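Selling Military Paper and Keepsakes: Your Questions

I get the same handful of emails every week, so I finally sat down one Sunday and wrote out proper answers. If yours isn't covered, write to me at the Cilthorpe address and I'll get to it (I'm slow in May, that's show season).

Do you buy single items or only whole groupings?

Both, but I'd much sooner have the grouping. A lone discharge paper might bring you $40. Put it with the same man's letters, his ID card and a couple of snapshots and we're having a different conversation. Please don't split things up among the cousins before you call me!

Should I clean or flatten anything first?

No, please don't. I've seen good certificates ruined with tape, glue and a hot iron. Leave rusty paper clips where they are, too. I take them off myself and I know which ones will tear.

How do I find out what unit my grandfather was in?

Start with whatever paper you have. Pay records, immunization cards and travel orders often carry a unit name even when the family never heard one mentioned. Write down every number you see, including the ones that look like nonsense.

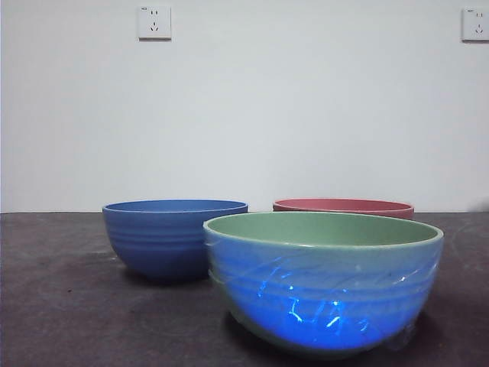 Fitzgerald Oyelaran wrote in to add that envelopes are worth keeping for the same reason. His uncle's letters never named a unit, but the return addresses gave him three of them, in order, with postmarks. I should have put that in the first version of this page — thanks, Fitzgerald.

What does an appraisal cost?

Looking at photos by email is free. A written appraisal is $194 for a grouping that fits in one box, and I take that off my commission if you end up selling through me. Bigger lots we talk about.

What's the most you've ever gotten for a grouping?

$2,470, for the Harries papers, which were a navigator's logs, flight charts and a diary he kept right through training. Most groupings bring nowhere near that, and I'd be fibbing if I let you hope otherwise.

Can I drop things off?

Yes, at the Fususcombe shop, by appointment. Ring the side bell, the front one is broken. Allow an hour, because I like to go through the box with you and list everything before you leave. 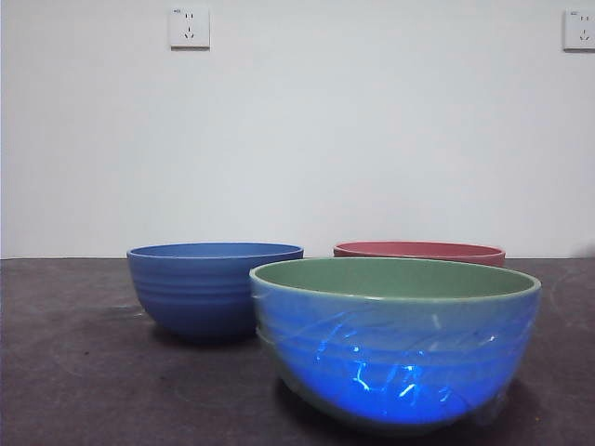 Three bowls on a dark gray tabletop.

Do you sell reproductions?

Never. If I've made a copy for display, it's stamped on the back and it isn't for sale.

How do I ship to you?

Use Nurnow sleeves or any other archival kind, then stiff board on both sides, then a box with no room to rattle. Insure it and send me the tracking number the same day.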